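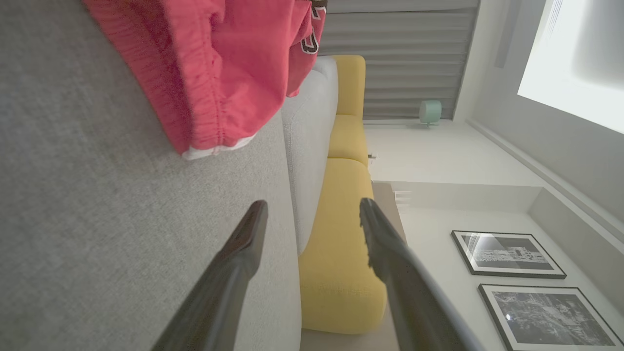

Capa para sofá Pitiris, 2 lugares

Referência: linha Grivelard
Fabricante: Martens
Disponibilidade: em stock, envio a partir do armazém de Durnatbridge

A capa Pitiris é feita em malha elástica e cobre o assento, o encosto, os braços e a frente do sofá até à base. Veste-se numa só peça. Não leva fechos nem botões e pode ser colocada por uma pessoa, embora a dois seja mais rápido.

O tecido estica nos dois sentidos e adapta-se à maioria dos sofás de dois lugares com braços. Não serve em sofás com chaise longue, em modelos reclináveis nem em sofás-cama que abrem pela frente. Em peles e imitações de pele a capa tende a escorregar; nesses casos recomendamos juntar as tiras antiderrapantes, vendidas à parte.

Características

Composição: poliéster e elastano
Peso do tecido: 310 g/m²
Peso da embalagem: cerca de 700 g
Fixação: elástico em toda a bainha, fitas de atar por baixo e rolos de espuma para os vincos
Cores: cinzento-claro, antracite, areia, verde-seco
Conteúdo: uma capa, rolos de espuma, folha de instruções
As capas de almofada não estão incluídas.

Como medir

Meça o sofá de uma ponta à outra, de braço a braço, pela parte de fora. Meça depois a profundidade do assento e a altura do encosto a partir do chão. Compare os valores com a tabela de tamanhos que acompanha cada cor. Se o seu sofá ficar entre dois tamanhos, escolha o maior e use os rolos de espuma para recolher o tecido a mais.

Sofás com braços muito largos ou arredondados gastam mais tecido. Se tiver dúvidas, envie-nos as medidas pelo formulário de contacto antes de encomendar.

Colocação

Retire as almofadas soltas e aspire o sofá. Procure a etiqueta cosida no interior da capa, que indica a parte de trás. Comece pelos cantos do encosto, puxe o tecido sobre os braços e só depois para a frente. Ajuste as costuras aos cantos do sofá. Introduza os rolos de espuma entre o assento e o encosto e entre o assento e os braços, empurrando-os até ficarem escondidos. Por fim, passe as fitas por baixo e ate-as.

É normal a capa apresentar vincos da dobra quando sai da embalagem. Desaparecem ao fim de alguns dias de uso ou depois da primeira lavagem.

Lavagem

Máquina a 30 graus, programa delicado, do avesso. Lave as cores escuras em separado na primeira vez. Não usar lixívia. Não secar na máquina. Secar à sombra, estendida na horizontal sempre que possível. Retire os rolos de espuma antes de lavar.

Preço e entrega

Preço: 47 euros, IVA incluído.
O preço é igual em todas as cores. A cor areia está esgotada e volta a estar disponível em julho. As encomendas que incluam esta cor seguem completas quando o artigo chegar, salvo se pedir envio separado.

Devoluções

Aceitamos a devolução de capas não lavadas, sem pelos de animais e na embalagem original. A capa pode ser experimentada no sofá. Os portes de devolução ficam a cargo do cliente, exceto em caso de defeito ou de engano no envio.

Artigos relacionados

Capa de almofada Pitiris, quadrada
Tiras antiderrapantes Martens
Rolos de espuma, conjunto de substituição
Capa para poltrona Grivelard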